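Padeleo: Setup and Care of One Simulated Arm Cell
Project report, Ekinska Technical School, Robotics Laboratory

3. Setting up the cell

Our group was responsible for one cell in the simulator, which we named Padeleo. The arm is the Franka Emika model with the standard two-finger gripper. The first task in June was to place the base correctly. In the old file from Utovberg the base was 75 mm too low, and the fingers went into the table at every start.

We corrected the height and saved the start pose again. After this we put the objects on the table, from the tankard to the racket, and let them settle before each run.

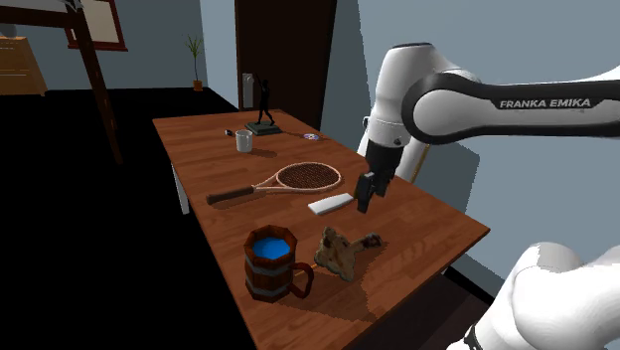 Figure 4. The Padeleo cell with the gripper over the right side of the table, close to the flat white bar.

3.1 Maintenance of the cell

A simulated cell also needs care. We made 1318 runs, and in 445 of them the log showed a contact warning. Most warnings came from the lumpy object, whose collision shape was too detailed. We replaced it with a simpler shape and repeated 714 runs.

The Wunderlich script checks the joint limits every morning at 7:30. If it finds a wrong value, the cell must be loaded again from the saved file. We still do not know why joint four sometimes loses its limit after loading.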